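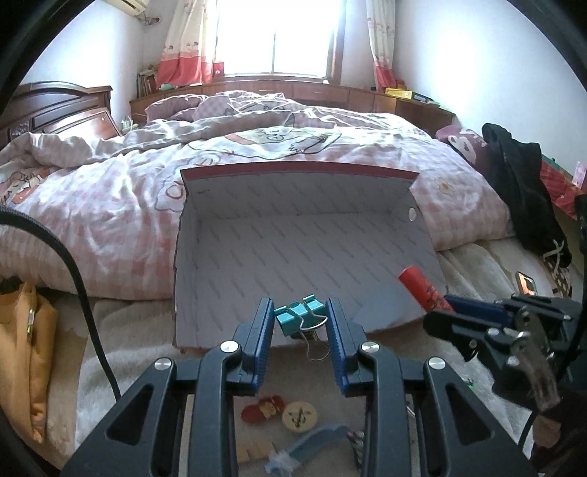

Fingertip pads: cleaning and grip check

Applies to the Vetska two-finger hand-held gripper.

1. Open the fingers fully and switch off the handle.
2. Wipe both blue pads with a dry cloth.
3. Check the four round pivot caps. Press back any that stand proud.
4. Switch on. Close the fingers on a thin item such as a binder clip, then on a cylinder such as a lighter.

Caution: Keep your free hand clear of the linkage arms. 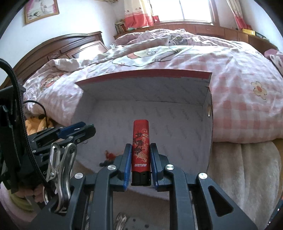 By Wen-hsiung Sin
Updated 24 January 2026

5. Hold the cylinder upright between the pads. If it turns or slides, repeat step 2.
6. Replace the pads in pairs after 100 hours of use.

Note: Route the braided cable clear of the fingers.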